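ok so. laundry thread. no one asked but I'm procrastinating so you get it anyway

been in the new place in Celbridge since December and I STILL fold towels on top of the dryer like an animal. today I finally cleared the white table

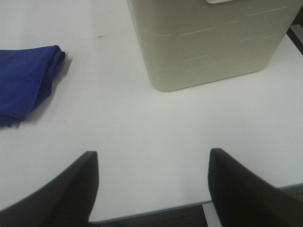 and wow, a flat surface. why did I wait this long. blue cloths get folded in half, then half again if I can be bothered, then straight in the bin. no sorting by size, I dont care

Wenjie Han told me to roll them. tried it. they unroll. every. time

Ákos Magyar says bins are cheating and you need a proper shelf. Ákos has a shelf. Ákos also has 42 cloths, I have seen the list he keeps — he has a LIST

anyway mine never line up at the corners. there's always a little flap hanging out. have made peace with it
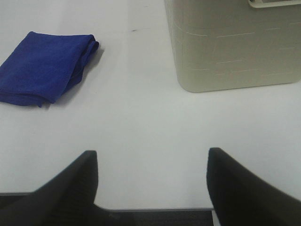
Blue cloth, beige bin, good enough

next up: the hall closet, which is worse. found a gas bill in there for 313 and a birthday card for Zsolt Erdős I never mailed. sorry Zsolt

does anyone know if you can wash these things with regular towels or do they pick up all teh lint?? getting mixed answers

edit: Mohit Singhal says wash seperate, no softener. ok. doing that tonight

closet tomorrow — maybe. need hangers first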